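Jaltanell two-arm picker: our review after one summer of use
Posted by Ernő Veres on Tuesday, August 21, 2018

I work at Edlow in Tendham, where we put together small kits of parts for other firms. A kit is nothing exciting. You take the black shells out of the bin, you put them on the shelf, you take discs, blocks and pins, and at the end somebody closes the carton. For many years this was done by hand, and since the beginning of the summer a part of it is done by the Jaltanell. I was asked by several colleagues from other workshops how we find it, so I write it down once for all of them.

First the machine. It has two arms with hands, and the hands have real fingers, where most machines in this price class come with a simple pincer. I was against this choice. I thought that fingers are for exhibitions. Our shells, however, have a curved form and a raised rim, and with the pincer we tried earlier in the year they turned in the grip and fell. The fingers go round the shell and hold it. We lose very few now.

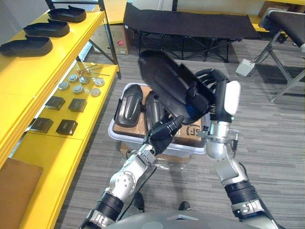
The speed is modest. Grethe Steinarsdóttir, our shift leader, compared it with Corina Lanz, who is the fastest of us, and Corina won without hurrying. If you buy the Jaltanell because you want more kits per hour, you will be disappointed, and the seller should tell you this before you sign. What you get is that it keeps the same pace at four in the afternoon as at eight in the morning. In our longest run it handled 1,022 shells, and I had expected that we would have to stop it much earlier.

Setting up took us longer than the manual promises. The manual speaks of 2 days and we needed more than a week. The most of this time went on the shelf. A person does not mind if a tray stands a little crooked, but the machine minds very much in the beginning, and we had to learn to lay the small parts in rows with some space between them. Now everybody does it in this way, also at the tables where there is no machine, and I must say it looks better. 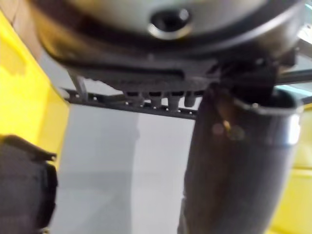

The cameras at the wrists deserve some words of their own, for it was with them that Burgi Prantl and I spent most of our evenings. They are small and their image is soft when something is near. When the hand is low and looks up, you receive mostly the undersides of things. Burgi learned to find her way by fixed marks, for example the round black opening with the thin silver ring, or the four short pegs in a row under the bracket, and the yellow at both sides tells her at least that she is still at the shelf. She is good at this after some weeks. I am still slow, and often I go back to the head camera, where I understand at once what I see. A sharper picture at short distance is my first wish for the next model.

Now to the question which people ask with a lower voice: what happened with the jobs. At our place no one was sent home. It would be wrong, though, to say that nothing has changed. Corina used to bend over the bins the whole day and had trouble with her back. Today she bends less and walks more, and she looks after the machine together with Burgi. She likes it, but she told me also that she misses the talking, as two people used to stand at each shelf and now there is one. I had not thought of this when we planned the place. We moved the closing of the cartons nearer so that the others are within speaking distance, and it helps a little.

There is also the matter of who may stop it. In the first weeks people waited for me or for Grethe when the arm hesitated over a part, because they were afraid to do something wrong. We made then a simple rule, that everybody may stop it at any time and nobody has to explain why. I recommend to write this rule down on the first day.

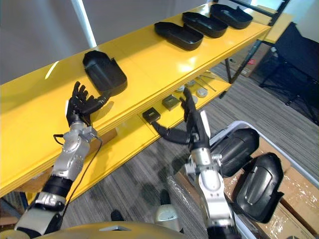
Reliability is good, with one exception. The cables on the forearms need to be checked each morning, and I would be glad if they ran inside the arm. We replaced one in July. The service answered on the same day, politely, and sent the wrong length. The second parcel was right. Finger covers are sold in boxes of 500, a foolish quantity for a workshop of our size, and we share a box with Zürcher, the firm across the yard, who has the same machine.

Our client Damián Salinas ordered 1,000 kits for the autumn and I have promised them without extra shifts. Last year I would have asked for two Saturdays.

What I like: the grip, the steady pace, the quiet motors, the service on the telephone.

What I like less: the soft wrist cameras, the outside cables, a manual that was written by someone who had a very tidy shelf.

I would buy it again. I would also invite the people who work at the shelf to the first meeting, and I would let Corina decide where the bin stands, as she moved it in the second week anyway and her place was the better one.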